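1051 episodes in and I don't trust any of it
Forum index > Arms and manipulation > Data and training
22 replies, page 1

deadband_dan
Member, Cernley

We have a two-arm Arkance bench with wrist cameras, run by teleop, and the total is now 1051 episodes. Everyone in our group is pleased with that number except me. I'm the one who goes through the recordings in the evening, and what I see is the same few motions over and over with small changes to the props.

The main task is toy bricks. Pick up a stack, move it, set it down, sometimes pull it apart. The plan is to feed the lot into Dasulix and get a policy that "handles bricks." I think we'll get a policy that handles our bricks, on our table, under our lights.

My question for people who have done this: at what point did you stop collecting and start throwing things out? And did anyone regret not doing it sooner? Left wrist view, so you know what the episodes are made of:

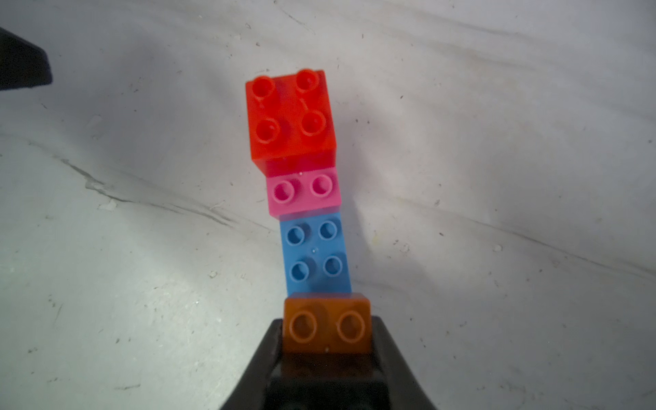
Posted by torquenote at 9:50 pm
Moderator

So that's red, pink, light blue and a brown-orange one in the grip, and the column is already leaning. Is the stack always picked up by the end brick? If your operators always grab the end, the policy never learns that the middle exists. I'd look at that before I worried about the table.

Also, crooked stacks are good. People straighten them between episodes because it looks tidy and then wonder why the thing falls over when a brick is offset by a stud. Keep them crooked.

I'm less gloomy than you about the total, though. 1051 is a decent pile for one family of tasks if the starts vary.

deadband_dan

"If the starts vary" is doing a lot of work there. They vary by a hand's width. The operator puts the stack where it's comfortable to reach, and comfortable turns out to be a small patch of table.

End brick grabs, yes, nearly always. I hadn't thought of it as a problem and now I do, so thanks for ruining my evening.

mossy_encoder

I'm going to disagree with both of you. Small variation is fine at the start. We tried the opposite, everything random from the first session, and got a policy that was bad everywhere. Nail one patch of table, then widen it. The vendors' demo videos all come from people who nailed one patch and then didn't mention it.

pebblejoint

The demo videos are why I stopped reading vendor pages. Show me 50 trials in a row with no cuts and I'll listen. I asked for that from three sellers and got three PDFs.

@deadband_dan do you hold anything back for testing? As in props the policy never sees in training?

deadband_dan

We hold back episodes. We don't hold back props. I've argued for it and the answer is always that we don't own enough props.

Which brings me to the other thing I don't believe in, the "clutter" setting. Somebody read that background variety helps, so now we leave objects on the table. View from the other session folder, both arms in: 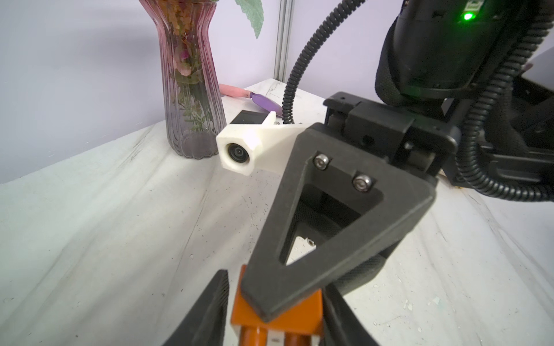 My complaint is that a vase of flowers is only variety if it moves. If it stands in one spot for a whole batch it becomes a landmark. The policy learns that the work happens to the right of the pink thing, and then you take the vase away and it's lost. I'd bet money on this. I'd sooner have plain cloth for half the episodes and something in a new place for each of the rest.

The second arm worries me more. With a fingertip resting right on the part the first arm is working with, a good share of the pixels are black gripper and bracket. Two arms that close together hide the contact from the camera that is supposed to see it, and contact is the only bit I care about.

torquenote

The landmark thing is real, I've been bitten by it. Ours was a roll of tape.

On occlusion I don't agree. The policy is going to be blind at contact when it runs too, so the training data ought to be blind in the same way. If you clean that up with a nicer view you're training for a robot you don't have.

mossy_encoder

Same camera in training and at run time, always. Agree with torquenote for once.

deadband_dan

Fine, but then the policy has to get contact from somewhere, and we log no force. Joint positions and pictures. So it's guessing, and when I watch playback I'm guessing too. I can't tell a light touch from a hard press, and I know what I'm looking at.

pebblejoint

Motor current. It's noisy but it's free, and your controller almost surely has it already. Log it even if you don't use it yet. You can't go back and record it later.

sidehatch

Long-time reader. We use the Hunt labeling tool for sorting episodes and it has a "duplicate-ish" filter that compares start positions. I ran it on a batch of ours and dropped a big chunk, then retrained. The result was the same as before, no better. So throwing out near-copies didn't hurt us, but I wouldn't expect a miracle from it.

deadband_dan

Same result from less data is the most useful thing I've read this month. It also means all those operator hours bought nothing, which I'll leave for someone else to bring up.

Plan for May then: current logging on, mid-stack grabs for the next 50 episodes, 9 props put in a drawer and never recorded, clutter moved between every episode or taken off. I'll run the held-back props uncut and post the failures here.

pebblejoint

All of them, please, including the boring ones where it just stops.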